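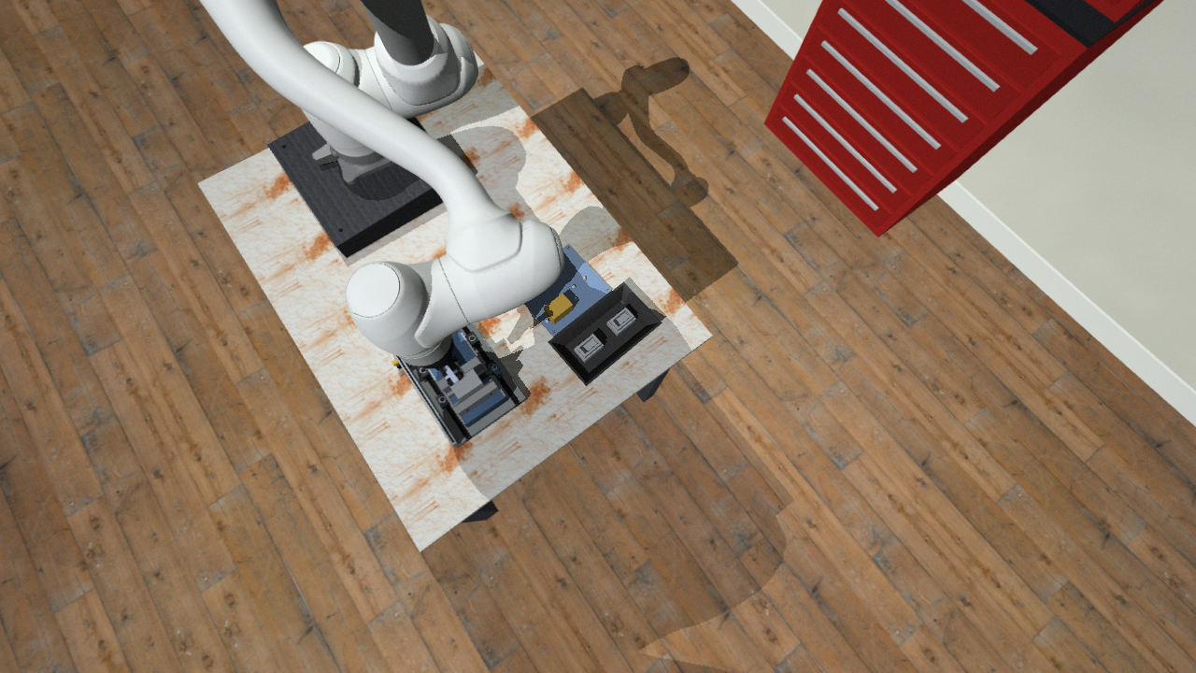
9 min read

We had two questions in mind when we began this part of the work, and it is probably fair to say that the second one crept up on us while we were busy with the first. We wanted to know how well a policy trained wholly in simulation could handle small connectors on a circuit board, and we then found ourselves wondering how much of its success depended on always seeing the bench from the same spot. The earlier sections have dealt with the grasping itself. In what follows we stay with the bench, the layout, and the way we moved the viewpoint.

The bench was built in Viris, our in-house simulator, and modelled loosely on the long work tables in the Rullham workshop. The arm stands on a black plate towards one end. The circuit board, the open black tray with its two connector parts, and the long fixture with its dark rails share the remainder of the tabletop, and we kept them fairly close together so that the arm would have to work near things it was not meant to touch. Figure 2 gives a good idea of how tight this becomes, with the gripper over the board, its fingertips down at one corner, and the tray right up against the board's lower edge.

We also gave a good deal of thought to the surfaces. A clean, evenly coloured table makes life easy for a vision model, and our early policies enjoyed that ease rather too much. The table used here has an off-white top with rust-coloured stains, several of them close in hue to the yellow-orange block on the board. Jenő Hegedűs painted the first version of this texture over one long afternoon in July, and we have kept it, with small changes, ever since.

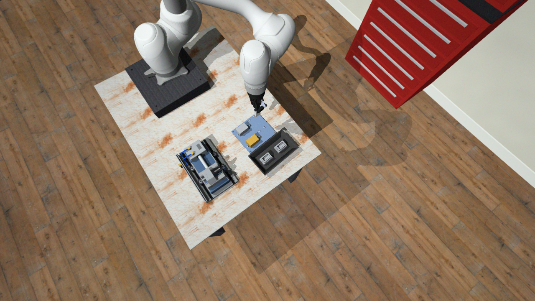 4.2 Changing the viewpoint

Each trial began with the same task: take a connector from the tray and bring it to its place on the board without disturbing the fixture. What changed was the point from which the policy saw the bench. During training, the viewpoint was drawn at random from a broad dome over the table, and the arm was allowed to hide whatever it happened to hide. We did consider throwing out the draws in which the wrist covered the part of interest, and for a week or so we did just that, but the policies that came out of it were timid whenever the view was blocked and would hover over the board until the trial timed out.

For testing we ran 80 trials. Of these, 60 used viewpoints from the same dome as training, while the others were taken from lower down and further round the table, where the policy had never been asked to work. A trial counted as a success if the connector ended within 2 mm of its target and the board had stayed put. We did not give part marks, although we were sometimes tempted.

Over the whole set there were 11 failures, and most of them came from the lower viewpoints.

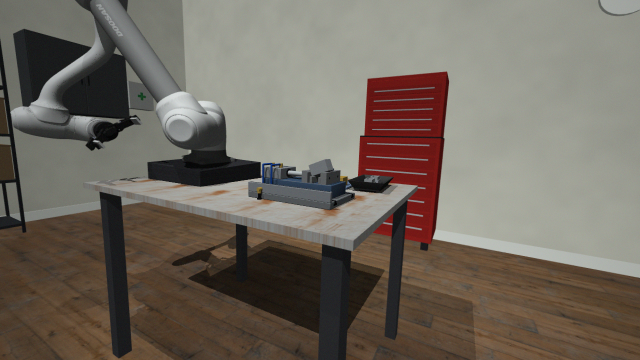
When we replayed the failed trials, the same trouble kept turning up. From low down, the sloping wall of the tray hides much of what lies inside it, and the policy would judge the height of the connector from the small part that still showed above the rim. It tended to close its fingers a little too early. In several replays it then carried on to the board quite happily with an empty gripper, as though all were well, which tells us that the policy was leaning on its own motion more than on what it could see.

The stains gave us less bother than we had feared. We found no trial in which the arm went for a patch of rust, though there were a few slow approaches near the yellow-orange block that we cannot fully account for. Our colleagues at Stemesberg, who kindly read a draft of this section, suggested that shadows might be involved, as the arm often throws one across that part of the table. We tried softening the light in a handful of repeat runs. The approaches grew slightly quicker, but the sample is too small for us to lean on, and we take the matter up again along with the lighting tests in Section 5.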